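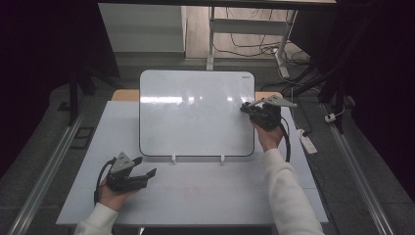

Wer legt fest, wann eine Greifaufgabe als abgeschlossen gilt? Die schriftliche Arbeitsanweisung, und zwar vor der ersten Aufnahme.

In der Praxis entscheidet häufig die Person am Greifer. Bei Oteo führte das im März dazu, dass zwei Schichten dieselbe Aufgabe unterschiedlich beendeten: die eine beim Loslassen des Objekts, die andere erst nach Rückkehr in die Ausgangslage. Bis zu 30 Prozent der Sequenzen mussten neu geschnitten werden.

Ich halte drei Angaben für verbindlich: Startlage beider Hände, zulässige Kontaktflächen, Endzustand. Beca Gwynne fordert in ihrem Entwurf für Vandar 17 Pflichtfelder. Das ist zu viel. Ein Formular dieser Länge wird nach kurzer Zeit aus dem Gedächtnis ausgefüllt und verliert seinen Prüfwert.

Fulgencio Tapia wendet ein, knappe Vorgaben ließen zu viel Streuung zu. Streuung in der Bahn ist jedoch erwünscht, Streuung im Abbruchkriterium ist ein Fehler. Eine Norm muss beides getrennt behandeln. Der Entwurf tut das bisher nur in Abschnitt 8, und dort lediglich für einhändige Aufgaben.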